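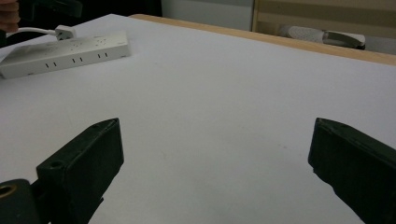
TOSTARD, 2020-02-16

Bench Rules for Hand-Held Grippers: Gallery

The rules on this page were agreed in January by the people who record with hand-held grippers at the Jolura and Feltelo benches. They replace the two sheets that used to hang by the door. Ailbhe Heffernan wrote the first draft, and the wording here is hers with small changes.

The picture at the top goes with rules 1 through 4. Rules 5 through 8 cover paperwork and storage and have no picture.

Rule 1. Start with open jaws and nothing between them.
Both jaws are apart with clear white tabletop in the gap. Hold this for 2 seconds before reaching for the first object. A recording that starts with the jaws already on something is marked and set aside.

Rule 2. Keep the middle of the table clear.
Only the objects on the task card go in the working area. Tools, cups, tape and phones go on the shelf. Power strips may stay on the table if they are kept to one side, as the white one is at the upper left.

Rule 3. Mind the cables.
A cable on the table has to stay outside the reach of the jaws. If you need to cross one to finish the task, stop, move the cable and start over. Do not lift a cable with the gripper unless the task card says so.

Rule 4. Hands out of the working area.
A second person may stand at the table, with hands at the edge and away from the jaws. Fingers are visible beside the power strip, well back from the open stretch of table. This is allowed. Reaching in to straighten an object is not — ask the operator to stop first.

Rule 5. Check the jaws at the start of each shift.
Run a thumb along the inner faces and look at the tips. Light wear along the ridges can be left alone. A loose jaw, or a crack of any length, means the tool goes in the red bin with a note saying which side.

Rule 6. Take a break after 40 recordings.
This is for your wrist. The count starts again after the break. Swapping hands does not count as a break.

Rule 7. Log every attempt, including the bad ones.
Dropped objects, bumps and wrong starts all get a line in the Nyamweya log. Do not delete anything at the bench. Review is done in batches of 1000, and the reviewer decides what is kept. If fewer than 97 percent of the recordings in a batch have a complete log line, the whole batch goes back to the bench.

Rule 8. Put the tool away open.
Hang it on the hook with the jaws apart and the charger connected. Wipe the table with a dry cloth.

Questions about the rules go to Ailbhe Heffernan. Changes are made on paper first, on the copy at the Feltelo bench, and added to this page when both benches have signed.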